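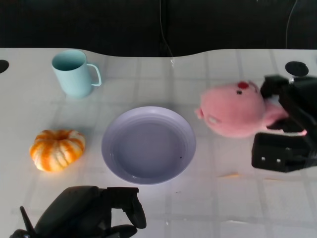
Why does a gripper drop a soft object it has already lifted? Usually the controller has stopped squeezing before the object has stopped compressing.

I spent most of October 2020 on one version of this fault. The right gripper on our bench closes until motor current crosses a threshold, then holds position. On a mug handle that works. Plush keeps giving after the fingers stop, so the contact force decays while the commanded width stays put. The log reports a good grasp all the way to the floor.

Over 424 lifts of soft items we had 33 drops. The status flag read HELD in every one. The flag is set when the threshold trips and never checked again, a default I inherited from the Kobori driver and had not read closely enough.

The first fix was to raise the threshold. Bad idea – the Urkard finger mounts began to creep under the extra load, and I had to back it out the same evening.

What is running now:

Close to threshold, wait 585 ms, read current again.
If it has fallen, close further and repeat, two times at most.
Re-check during transport and clear HELD if current falls below the floor value.
On a cleared flag, stop the arm. No automatic re-grasp.

The left gripper still has the old firmware. I will flash it after the Sellcombe mounts arrive, probably in December.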